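Call for Participants: Review of Protective Stop Failures in Shared Workspaces

Jatgate Institute for Workplace Automation
Clodness Campus
Issued July 2019

Summary

The Jatgate Institute invites applications from adults who wish to take part in a supervised study of how people notice, report and respond to faults in robotic arms. The study follows a failure of the protective stop on one of the arms in the handling laboratory at Clodness. No one was hurt. The Institute has since completed an internal inquiry, and the present study is one of the actions arising from it.

No technical knowledge is needed. Applications are welcome from people who have never worked near a robot, as well as from those who do so daily.

Background to the study

In February an arm in the handling laboratory was carrying out a routine task, placing a container on a table and releasing it. The gripper closed on the container as intended, but the arm continued to press downwards after contact had been made. The force limit, which should have brought the arm to a halt, did not act. The operator on duty pressed the stop button on the hand-held unit. The arm halted, then moved again by a short distance before power was removed at the wall.

The inquiry found two separate causes. The first was a settings file, carried over from an earlier gripper, in which the weight of the tool had been entered wrongly. The arm therefore misjudged the load at the wrist. The second was a fault in the restart procedure, known internally as Stavano, under which a stop could be cleared by a command already waiting in the queue. Both have been put right. The settings file is now checked at the start of every session by two members of staff, and a stop can be cleared only by a person standing at the control desk.

The inquiry also found that the operator had seen small signs of trouble on earlier runs and had not reported them. The log for run 1406 records a pause at the point of contact that should have led to a check. The operator was properly trained and acted correctly on the day. The Institute takes the view that the reporting arrangements were at fault – the form was long, it was kept in another room, and there was no clear rule on how minor a concern could be and still be entered.

The study is intended to show what people notice when an arm begins to behave wrongly, how soon they notice it, and what form of report they are willing to make.

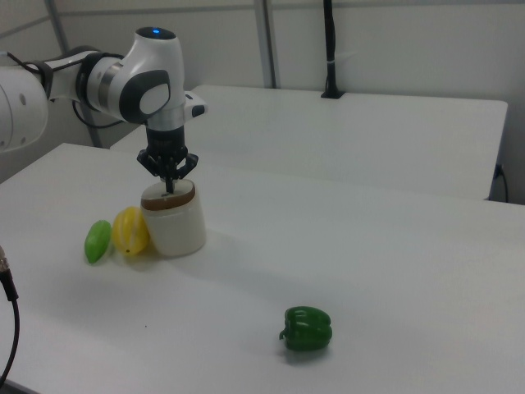 Participants will observe handling tasks of the same general type as the one described above, using light household containers and plastic food items. In some runs the arm will perform the task correctly. In others a fault will be introduced on purpose, such as a late release, a grip that is slightly off centre, or a pause of unusual length. Participants will not be told in advance which runs contain a fault. All introduced faults have been assessed by the Institute's safety office, and none of them involves a change to the protective stop.

What taking part involves

Each participant will attend one session at the Clodness campus, lasting half a day, including breaks. The session is made up of the following parts:

A safety briefing and a walk round the laboratory, including the exits and the stop buttons.

A practice period, in which participants learn the two reporting methods under trial. One is a short paper card. The other is a single button that marks the moment in the log and may be followed by a spoken comment.

Two observation periods, separated by a break. Participants will be seated behind a marked line, outside the reach of the arm, and will be asked to report anything that seems wrong to them.

A private interview with a member of the research team, which will be audio recorded with the participant's consent.

At no point will participants be asked to touch the arm, to load or unload the table, or to enter the marked area. A trained operator will be present throughout, with no other duties during the session. Any participant may ask for the arm to be stopped at any time and will not be required to give a reason.

Who may apply

The Institute is seeking 100 participants. Applicants must:

be aged 18 or over on the date of the session;
be able to follow spoken and written instructions in English;
have normal or corrected eyesight sufficient to watch a table-top task from behind the line;
not have been employed by the Institute, or by its maintenance contractor Arancibia, at any time in the past two years.

Applications are particularly encouraged from people who work in warehouses, kitchens, packing rooms and care settings, where equipment of this kind may be introduced. The laboratory and rest area are step-free. Applicants who need an adjustment in order to take part should say so on the form, and it will be discussed with them in confidence before a place is offered.

Persons fitted with a pacemaker or other implanted electronic device are asked to contact the study office before applying.

Payment and expenses

Participants will receive a payment of £38 for the session. Reasonable travel costs by public transport will be repaid on production of tickets or receipts. Payment will be made in full to any participant who attends the briefing, including those who later decide to withdraw.

Use of information

Reports made during the session will be stored under a number and kept apart from names and contact details. Audio recordings will be destroyed once they have been written up. A participant may ask for his or her information to be removed at any time up to 28 days after the session.

The findings will be published by the Institute together with the full text of the internal inquiry. Individual participants will not be named or otherwise identified. Employers will not be told whether a member of their staff has applied or taken part, nor what that person reported.

The study has been approved by the Institute's research ethics panel. The panel has required that sessions be suspended if the arm makes any movement that was not planned, however small, and that the study office inform all participants – past and booked – should this occur.

How to apply

Application forms may be obtained from the study office at the Clodness campus, in person or by post, and from the reception desk at the main Jatgate building. Completed forms should be marked "Protective Stop Study". Applicants are asked to include a statement of no more than 300 words describing any experience of working with or near machinery, and any occasion on which they reported, or chose not to report, a fault. The statement will be used only to ensure a suitable range of participants. Applicants with no such experience should write "none" and will not be at a disadvantage.

The office will reply to all applicants in writing. Those offered a place will be sent a choice of session dates, directions to the campus and a copy of the safety briefing. Flat, closed shoes must be worn in the laboratory. Bags and mobile telephones are to be left in the lockers provided.

Enquiries about the February failure itself, as distinct from the study, should be addressed to the safety office, which holds a printed summary of the inquiry's findings for public inspection.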